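Palus Countertop Composter — Set-Up Guide
Section 2: First Fill and Daily Use
Last updated: November 7, 2021

Set the unit on a level surface with the vent facing out. Leave a hand's width of clearance behind it.

1. Lift the lid and take out the inner bucket. Remove the packing ring and recycle it.
2. Pour the starter mix into the bucket and level it with the scoop.
3. Add 150 ml of lukewarm water. Wait two minutes for the mix to darken.
4. Return the bucket and turn it clockwise until it clicks.
5. Close the lid and press Start. The first cycle runs 17 hours.

Note: The fan is louder during the first cycle. It settles once the mix has dried out.

Caution: Unplug the unit before you reach under the bucket. The mixing blade can turn without warning when the lid switch is bumped.

After the first cycle, add scraps once a day. Cut large pieces down before they go in — melon rind and corn husks are slow to break down whole.

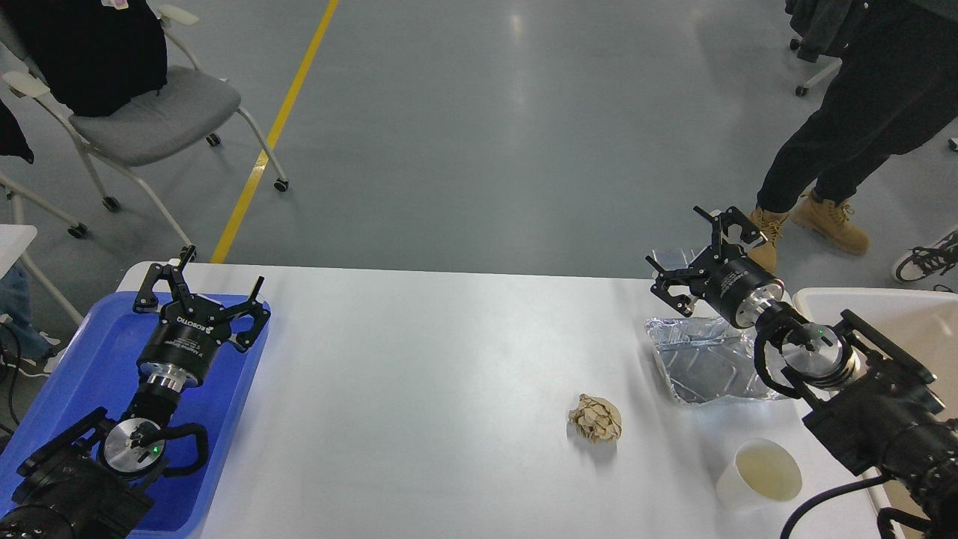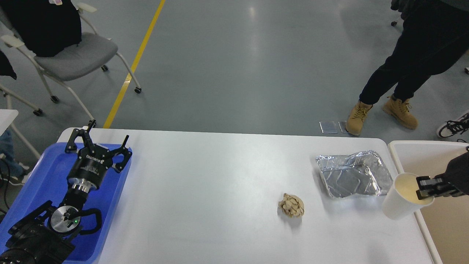
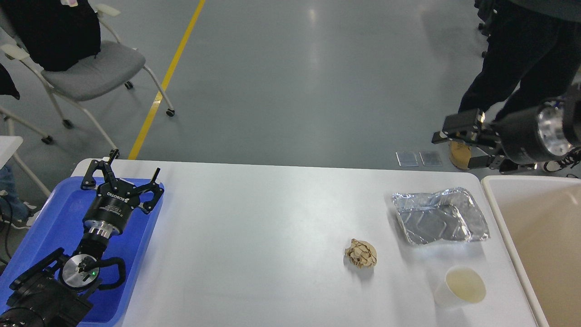 Sort scraps before you open the lid, and keep a separate bin nearby for anything the unit can't take. Fruit peel, coffee grounds and plain bread can go straight in. Metal never goes in, and a bent foil tray like the one on the table in the last photo belongs with household recycling after a rinse. Crumpled brown paper is fine if it has no coating, torn into strips first. Drain liquids into the sink. If the mix turns wet or sour, skip a day and run a Dry cycle.

Related sections
Section 3: Emptying the Bucket
Section 4: Replacing the Carbon Filter
Section 5: Error Lights

Comments
Eirlys Gough: Does the starter mix keep once the bag is open?
Ifor Wynne: Mine lasted from April with the bag clipped shut.
Beca Nicholas: Step 4 took me a few tries. Push down while you turn.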